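Dustpan and brush

A dustpan is a flat scoop with low side walls and a short handle, and it nearly always comes with a small hand brush. I've used one most days of my life and I still think it beats the vacuum for anything on a table! The brush pushes, the lip of the pan lies flat on the surface, and crumbs, peel and bits of old croissant ride up over the edge and stay put (if you're patient).

The part everyone argues about is the lip. My neighbor Drita Petkov swears by a stiff one, but I like a little give, especially on a mat or paper, where a hard edge tends to catch. 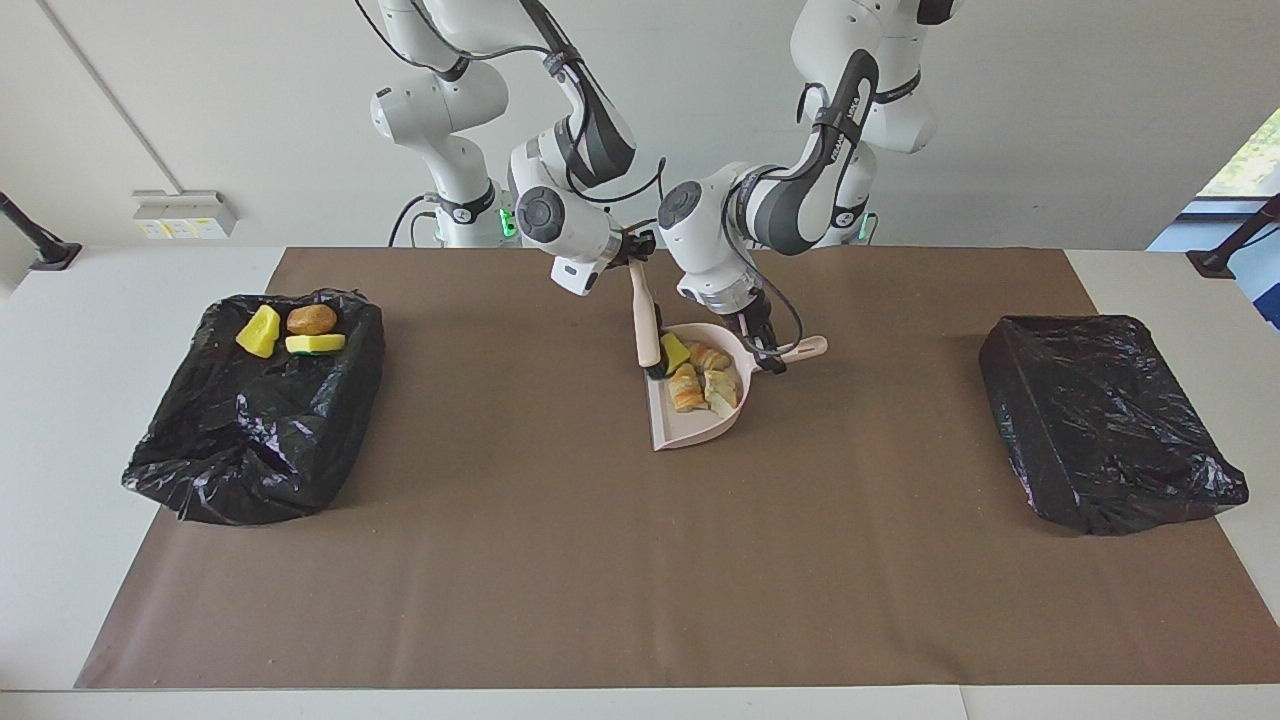 Bristles come next. Soft ones are lovely for flour and dust, stiffer ones are better for bread crusts and sponge scraps, and a cheap brush usually lands somewhere in between. Mine is a Pendside with 11 rows of bristles and I've had it for ages. Long handles save your knuckles, short ones fit in a drawer, and the sets that clip together are great until the clip snaps off.

Technique is mostly short strokes. Hold the pan still, tip the handle up a touch, and bring the brush toward you in little flicks. Big sweeps just send things flying (ask me about the sesame seeds).

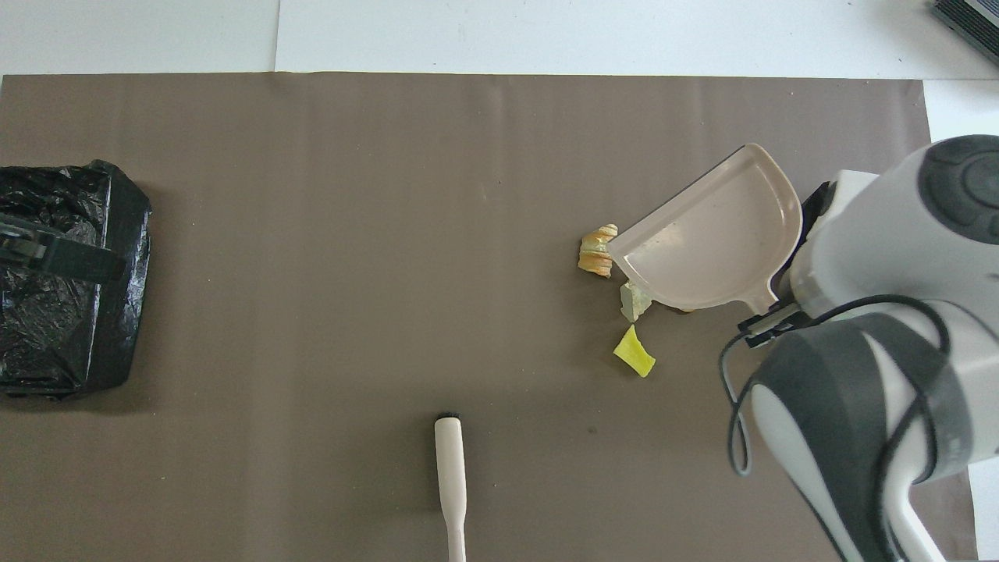
Then there's the emptying. I keep a lined bin right next to where I'm working, with the bag folded well down over the rim, and I tap the pan twice on the inside. Wash the pan in warm soapy water every Monday or so and let the brush dry bristles down.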